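Home | Projects | Reports | Contact
Filed under: Equipment Trials, Progress Reports
Last updated: March

Progress report to Pirwood: trial of the Postell two-arm bench kit

Prepared by Canan Erdem, Purnine

This report covers the second period of the trial. The grant pays for one Postell kit, the fabric-lined enclosure we ordered with it, and staff time to find out if the kit is worth recommending to small repair and resale shops. The first report dealt with delivery and assembly, so those are left out except where something has changed.

Work this period was on sorting and handling phones, tablets and phone cases. We picked these because the shops we spoke to handle them every day and because they are awkward to grip. A phone lying flat gives the fingers very little edge to work with, and glossy screens are hard for the wrist cameras. We have collected around 2,000 demonstrations by hand guiding. They are stored on our own server, and Pirwood can have a copy on request.

Setup has settled down. Both arms are mounted along the front edge of the table and each has its own wrist camera. We change the layout of the items between runs and keep the walls and tabletop the same. 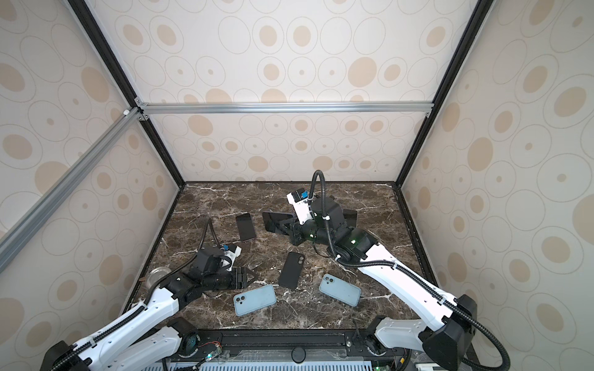

The Postell cell with phone cases, a phone and a tablet on the table. The right gripper is over the tablet.

Results so far are mixed. Moving a single case to a marked spot worked in 75 percent of test runs, up from the last report. Tablets are well behind that. The usual failure is that the fingers close on the top surface and slide off. We have asked Ó Flaithearta, who supply the fingertips, for a thinner pair with a softer face, and they have quoted 6 weeks.

Two points on the kit itself. The cable hoses on the wrists are stiffer than we would like and limit how far each wrist can turn – we have rerouted one and will do the other if it holds up. The control software is easy to learn. A new member of staff was recording usable runs on her first afternoon, with only the printed guide.

Spending is in line with the budget. The fingertips were not in the original plan and will come out of the spares line, which has room for them.

Next period we will repeat the tablet tests with the new fingertips and start on tasks that need both arms, beginning with fitting a phone into a case. We would also like to take the kit to one of the shops for 2 days – this needs Pirwood's agreement, as the equipment terms say it stays on our premises. Please let Canan know if a separate request is needed.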